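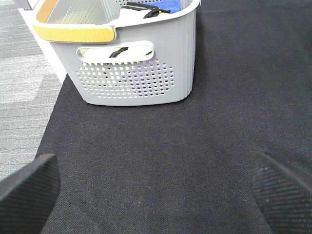
Light gray laundry basket with yellow handle inserts.

About Durkby

Durkby tests household goods and publishes what we find. Loubna El Ouafi started it in January, after her third drying rack bent under a load the box said it could carry. She had kept the box. The seller was unmoved.

We don't trust the word "durable." We are not fond of "premium" either, and "family size" has been printed on so many different sizes that we ignore it and measure. If a maker says a hamper holds 13 pounds of clothes, we put 13 pounds of clothes in it and carry it up the stairs.

So far we have looked at 122 products. Most were fine. A few were good. We say "fine" a lot, and some readers find this dull. We would sooner be dull than tell you a plastic tub will change your mornings.

Iman Fahmy runs the testing room and buys everything we review at full price from ordinary stores. Makers do offer us free samples. We send them back, and we don't sign anything. If you see our name on a package, please write to us, because we did not agree to it.

How we pay for this

Readers pay. There are 1060 of them on the yearly plan, and their money covers rent, shopping and two salaries. We have no ads. We tried store links for a short time and didn't like how it felt to recommend the pricier mop.

What we get wrong

Our tests are short. A hinge that survives 4000 openings in our room may still fail in a damp basement, and we can't promise otherwise. When readers report a problem we add it to the review and leave the old text standing so you can see what we said first.

Corrections and complaints go to the same inbox. Loubna reads both.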